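Ticket 969
Subject: Site battery bank dropping out overnight, inverter low-volt alarm
Site: Jarkulthorpe pump shed
Opened by: Chanida Suwannarat
Priority: High (stock water)
Status: Closed

Thursday 6:40 am
Pump controller dead when I got here. Inverter showing low DC, alarm going. Bank is the Deschamps lead-acid set, 24 V nominal, two strings of twelve 2 V cells. Main display says 22.1 V with nothing running. Was 25.4 at knock-off last night according to the log. No big loads on, just the controller and the radio.

6:55 am
Isolated the pump. Voltage came up to 22.9 and sat there. Reset alarm. Panels not making anything yet, too early.

7:20 am
Checked terminals on string A. All tight. String B, one link between cells 7 and 8 has white-green crud on it. Not loose but not nice either.

7:45 am, reply from Vornel support
Thanks for the detail. Please send:
- individual cell voltages, both strings, at rest
- specific gravity for every cell if you have a hydrometer
- absorb and float settings off the Jemard charge controller
- date of last equalise
Please don't start an equalise before we have seen the readings.

9:10 am
Ok. Readings took ages, had to top up three cells before the hydrometer would pick up anything so ignore SG on those til they've mixed.

String A: all cells 1.96 to 1.98 V. SG 1.190 to 1.200. Low but even.
String B: cells 1 to 7 and 9 to 12 between 1.95 and 1.97. Cell 8 is 1.61. SG on 8 is 1.090.

So cell 8 in B is your problem I reckon. Electrolyte in it is a bit cloudy too. The other strings cells are just flat.

Controller settings: absorb 28.0, float 27.0, absorb time 60 min. Temp comp is OFF. I didnt turn it off. Last equalise was November going by the sticker on the door, nothing in the controller log.

9:35 am, reply from Vornel support
Cell 8 is almost certainly partly shorted internally. A cell like that drags its string down and string A then feeds current into string B all night, which fits the drop you saw. Please confirm with a clamp meter: measure current in each string with the pump, radio and inverter off and the panels isolated. If A reads as discharging and B as charging, that settles it.

Absorb voltage is also too low for this bank and 60 minutes is short. The even low gravity in string A suggests chronic undercharge. Separate issue from cell 8 but it needs fixing.

10:05 am
Clamp meter in the other ute. Back in half an hour or so.

10:50 am
Everything isolated. String A 8 amps out. String B 8 amps in. There you go.

11:00 am, reply from Vornel support
Confirmed then. Open the string B disconnect and leave it open. Run on string A only until cell 8 is replaced. You have half capacity, so pump in daylight hours only. Please lower the charge current limit to suit one string before you reconnect the panels.

11:15 am
B disconnected and tagged. Current limit halved. Panels back on.
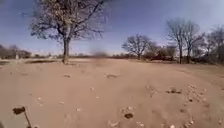 11:40 am
String A taking charge fine, 26.8 and climbing. Pump running off solar. Put the low volt cutoff up a touch so it drops the pump before it drops the radio, would rather lose water for an hour than lose comms.

Question, can I just bridge across cell 8 and run B as eleven cells?

11:55 am, reply from Vornel support
No. Eleven cells in parallel with twelve will be overcharged every day and will pull current from string A at rest. Leave it out. We have a matching 2 V cell in the depot and can put it on the next truck. It will be newer than the rest, so expect its gravity to sit a little higher.

12:10 pm
Fair enough. Send the cell plus two new links and a tub of terminal grease. Order ref 191 on our side. What do you want absorb set to?

12:30 pm, reply from Vornel support
For this bank: absorb 29.2, float 27.0, absorb time 180 min, temp comp ON with the sensor taped to the side of a middle cell, below the liquid level. Once the new cell is in, charge string B alone to full, then join the strings when they are within 0.1 V of each other. Equalise after that, vent caps on, shed door open, somebody on site. Gravity readings hourly, stop when three in a row don't change.

1:05 pm
Settings done. Sensor was hanging loose behind the controller, cable chewed, spliced it. Reads 28 degrees which seems right for the shed.

Update, cell fitted
Old cell 8 out, heavy mongrel of a thing. Grey sludge right up to the plates at the bottom. New one in, links cleaned and greased. B charged on its own all day then joined at 0.05 V difference. Hardly any current between them.

Update, after equalise
SG all cells 1.255 to 1.265, new one 1.275. Rest voltage next morning 25.3 with controller and radio on overnight. No alarm. Happy to close.

Vornel support
Closing. Please log gravity monthly and send us the first set. Old cell to be returned upright in the drip tray supplied.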